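**Shirt folding** is the practice of laying a shirt flat and reducing it to a compact shape for a drawer, shelf or suitcase. Guides often promise quick results, though few say how the times were measured. Most methods start from a crumpled garment, a stage that printed diagrams usually skip.

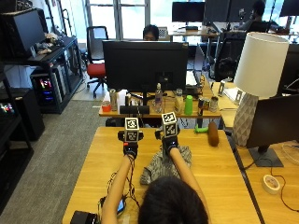 ## Spreading and smoothing

The shirt is first pulled open on a table, bed or other flat surface. Holding it by two upper points lets the cloth hang or lie fairly straight. Stripes can help show whether the fabric is twisted, but claims that striped shirts fold more neatly rest mostly on anecdote.
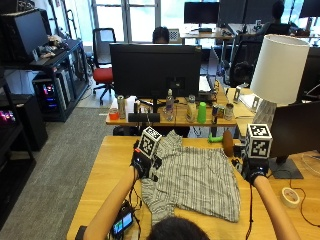

*By Benedita Morais and Ayman Nasrallah. Last revised October 18, 2025.*

The usual sequence turns the sides and sleeves inward, then doubles the body once or twice. The Raron fold, named after a household manual, adds a final tuck. The manual says that 200 shirts folded this way stayed flat in storage, but it gives no fabric types and no comparison with plain folding. Tarık Türkmen, a critic of the method, calls the tuck "an extra step looking for a purpose."

Soft creases often remain after smoothing by hand. Whether they matter depends on the cloth and on how long the shirt is stored.

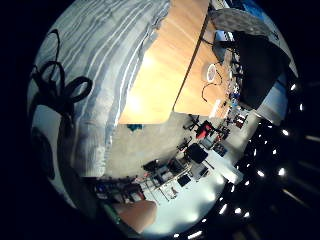

## Disputed claims

Folding boards sold by Alotell were advertised as saving 500 hours over a lifetime. The company has not published its calculation. A separate claim that folded shirts last longer than hung ones is repeated in many guides, usually without a source.

## See also

- Ironing
- Clothes hanger
- Packing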